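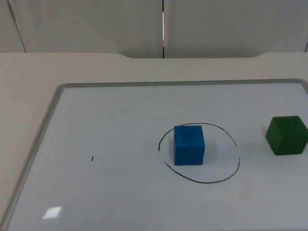 9 juin 2019. J'ai enfin repris Furmont, et quel bonheur ! Depuis l'hiver, les règles dormaient dans un fichier de 2 970 mots que je n'osais plus ouvrir (13 pages imprimées, pour un jeu censé s'expliquer pendant que l'eau du thé chauffe…). Alors plutôt que de relire, j'ai voulu voir. Le tableau blanc à plat, un rond au marqueur pour faire l'enclos, le cube bleu dedans, le vert dehors sur la droite, et hop, j'avais sous les yeux toute la page 4, celle qui me résistait : qui est chez soi, qui ne l'est pas. Le trait du rond ne se rejoint pas à gauche, et c'est cette petite ouverture qui m'a donné l'idée des portes ! Un enclos avec une porte, on peut en sortir, on peut y entrer, on peut la guetter. J'ai rempli deux feuilles de notes sans m'asseoir.

Les pions en carton commandés chez Trandley peuvent attendre, je crois que je vais garder les cubes. Ils tiennent bien en main et on les repère de loin. Même les bords un peu arrondis me plaisent.

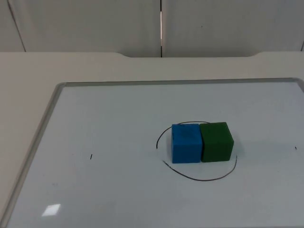

La grande question du jour, c'était le voisinage. Dans l'ancienne version, deux pions du même enclos se gênaient, il fallait compter les cases, tenir un petit tableau de points, quelle corvée. Maintenant ils s'entraident ! Le bleu et le vert côte à côte, collés par une face, et l'ovale autour en deux arcs, voilà toute la règle : tant qu'ils se touchent, ils forment une paire et comptent double. Si l'un s'écarte, l'autre redevient simple. J'adore, parce qu'on le voit d'un coup d'œil, sans rien lire. Ça m'enlève au moins 500 mots, et l'affreux exemple des moutons avec.

Reste à décider si une paire peut franchir une porte ensemble ou s'il faut passer l'un après l'autre. Je penche pour l'un après l'autre. Il y aurait ce moment terrible où un cube est sorti et l'autre pas encore, avec l'adversaire qui choisit justement ce tour-là pour refermer la porte. 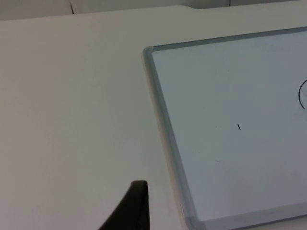
*Le coin du tableau, bord du plateau provisoire.*

Je me suis aussi demandé si le bord devait compter comme un mur. Oui, trois fois oui : un enclos appuyé contre le cadre coûte moins d'encre, donc il doit coûter quelque chose d'autre. Peut-être un tour d'attente ? À essayer avec la bande de Flalorberg en octobre, ils sont impitoyables avec les règles bancales et je les aime pour ça.

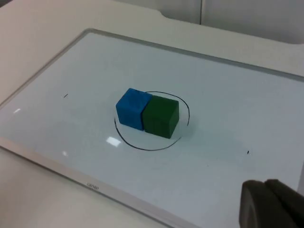
Et puis il y a le marqueur. Je voulais des enclos en ficelle, puis en carton découpé, et finalement dessiner soi-même est bien plus drôle, on discute du tracé, on triche un peu sur la courbe. Il faudra une limite, sinon certains feront un enclos grand comme la table. Deux traits par joueur et par manche, disons.

Demain : réécrire la page 4, supprimer la page 5 (enfin !), passer chez Vahidi acheter des marqueurs fins. Et chercher une troisième couleur. Jaune, j'espère.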